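## 4. 식탁 상판 오일 마감 및 관리

이 장은 Paltmont 원목 식탁의 조립을 마친 뒤 상판에 오일을 바르고 유지하는 방법을 다룹니다. 다리와 프레임 조립은 3장을, 확장 상판의 레일 조정은 5장을 참고하십시오. 상판은 공장에서 Auer 하드 오일을 한 번만 바른 상태로 출고됩니다. 사용 전에 반드시 4.2항의 1차 마감을 하십시오.

### 4.1 준비물

- Auer 하드 오일(제품 상자에 동봉)
- 보풀이 없는 면 헝겊 4장
- 사포 200번, 400번
- 사포 받침대(평평한 코르크 또는 고무 재질)
- 니트릴 장갑
- 물을 담을 수 있는 금속 용기와 뚜껑

> **주의:** 오일이 묻은 헝겊은 저절로 불이 붙을 수 있습니다. 뭉쳐서 쓰레기통에 버리지 마십시오. 사용 직후 물에 완전히 적셔 뚜껑 있는 금속 용기에 넣거나, 실외의 타지 않는 바닥에 한 장씩 펼쳐 말린 다음 버리십시오.

### 4.2 1차 마감

작업 공간은 환기가 되어야 하며, 실내가 너무 춥거나 습하면 오일이 굳는 시간이 길어집니다. 직사광선이 드는 창가와 난방기 옆은 피하십시오.

1. 상판의 보호 필름을 벗깁니다. 모서리부터 낮은 각도로 천천히 당기십시오. 접착제가 남으면 마른 헝겊으로 문질러 제거합니다. 시너나 아세톤은 사용하지 마십시오.
2. 400번 사포를 받침대에 감아 나뭇결 방향으로 가볍게 문지릅니다. 힘을 주지 말고 받침대의 무게만으로 밀어 줍니다.
3. 진공청소기에 솔 노즐을 끼워 먼지를 빨아들인 뒤 마른 헝겊으로 한 번 더 닦습니다.
4. 오일 통을 열고 바닥에 가라앉은 성분이 풀어지도록 나무 막대로 저어 줍니다. 통을 흔들면 기포가 생겨 표면에 자국이 남습니다.
5. 헝겊에 오일을 조금 덜어 나뭇결을 따라 얇게 펴 바릅니다. 상판의 한쪽 끝에서 시작해 반대쪽 끝까지 멈추지 말고 진행하십시오.
6. 15분 기다립니다. 그 사이 광택이 먼저 사라지는 부분이 있으면 그곳에만 오일을 조금 더 바릅니다.
7. 새 헝겊으로 남은 오일을 모두 닦아 냅니다. 손등을 대었을 때 미끄럽지 않아야 합니다.
8. 하룻밤 말린 뒤 5단계부터 7단계까지 한 번 더 반복합니다.
9. 상판 밑면에도 같은 방법으로 오일을 한 번 바릅니다. 밑면을 생략하면 양쪽 면의 수분 차이로 상판이 휠 수 있습니다.

> **참고:** 오일을 두껍게 바르면 표면이 끈적거리고 먼지가 달라붙습니다. 이 경우 새 오일을 소량 묻힌 헝겊으로 표면을 녹이듯 문지른 다음 곧바로 닦아 내십시오.

### 4.3 경화 기간

마지막으로 오일을 바른 뒤 2주 동안은 다음 사항을 지키십시오.

- 젖은 행주를 쓰지 않습니다. 마른 헝겊으로만 닦습니다.
- 식탁보나 비닐 덮개를 씌우지 않습니다.
- 화분, 가전제품처럼 오래 놓아두는 물건을 올리지 않습니다.
- 물이나 음식물을 흘렸을 때는 문지르지 말고 눌러서 흡수시킵니다.

표면은 하루면 마른 것처럼 느껴지지만 나무 안쪽의 오일은 그보다 훨씬 늦게 굳습니다. 만졌을 때의 감촉만으로 경화 여부를 판단하지 마십시오.
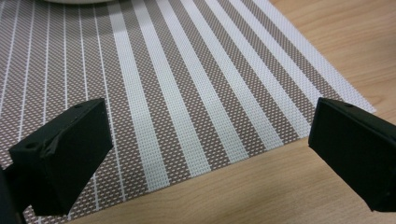
경화가 끝난 상판도 열과 수분에는 계속 주의해야 합니다. 뜨거운 냄비나 주전자는 반드시 내열 받침 위에 올리고, 식기를 놓는 자리에는 매트를 까십시오. 밝은색 목재에는 흰 줄무늬가 들어간 회갈색 직조 매트처럼 촘촘하게 짠 것을 평평하게 펴서 쓰면 됩니다. 매트는 열을 완전히 막아 주지 못하므로 내열 받침을 대신할 수 없습니다. 식사가 끝나면 매트를 걷고 밑에 습기가 찼는지 확인하십시오. 고무나 연질 비닐로 된 미끄럼 방지층이 붙은 제품은 오일 성분과 반응해 얼룩을 남길 수 있으니 피하는 것이 좋습니다.

### 4.4 일상 관리

평소에는 물에 적셔 꼭 짠 헝겊으로 나뭇결을 따라 닦고, 바로 마른 헝겊으로 물기를 없앱니다. 기름때가 있으면 미지근한 물에 Onum 목재용 비누를 풀어 사용하십시오. 주방용 세제는 오일층을 벗겨 냅니다. 연마제가 든 세정제, 매직 스펀지, 철수세미, 스팀 청소기는 사용할 수 없습니다.

식탁의 한쪽에만 햇빛이 들면 목재 색이 고르지 않게 변합니다. 몇 달에 한 번 식탁의 방향을 돌려 놓으십시오. 매트를 늘 같은 자리에 깔아 두는 경우에도 같은 현상이 생깁니다. 이미 생긴 색 차이는 가린 것을 치우고 쓰면 대부분 서서히 줄어듭니다.

### 4.5 부분 보수

| 증상 | 조치 |
|---|---|
| 흰 물 자국 | 완전히 말린 뒤 오일을 얇게 바르고 닦아 냅니다. |
| 얕은 긁힘 | 400번 사포로 결 방향으로 문지르고 오일을 바릅니다. |
| 깊은 긁힘, 얼룩 | 200번, 400번 순으로 문지르고 오일을 두 번 바릅니다. |
| 눌린 자국 | 젖은 헝겊을 덮고 다리미를 약한 온도로 짧게 댄 다음, 하루 말리고 사포질과 오일 작업을 합니다. |
| 검은 얼룩(철분 반응) | 직접 처리하지 말고 고객지원에 문의하십시오. |

보수할 때는 손상된 부위보다 넓게 사포질하여 경계가 드러나지 않게 하십시오. 모서리는 쉽게 깎이므로 받침대를 상판과 수평으로 유지해야 합니다.

> **주의:** Vellotard 무늬목 상판에는 200번 사포를 사용하지 마십시오. 표면층이 얇아 바탕재가 드러날 수 있습니다. 상판 종류는 밑면의 라벨에서 확인할 수 있습니다.

### 4.6 정기 재마감

매년 한 번, 난방을 쓰지 않는 6월에 하는 것이 좋습니다. 상판에 물을 한 방울 떨어뜨려 보고, 물이 맺히지 않고 스며들면 시기와 관계없이 다시 마감하십시오. 순서는 4.2항의 2단계부터 7단계까지와 같으며, 보통은 한 번만 바르면 충분합니다. 작업 후에는 4.3항의 경화 기간을 다시 지켜야 합니다.

개봉한 오일은 뚜껑을 단단히 닫아 서늘한 곳에 보관하고, 어린이의 손이 닿지 않게 하십시오. 표면에 막이 생겼다면 막을 걷어 내고 아래쪽 오일만 쓸 수 있으나, 전체가 걸쭉해진 오일은 폐기해야 합니다.

마감 사양 담당: Skarphéðinn Hallgrímsson
이 장의 최종 개정: 2월 19일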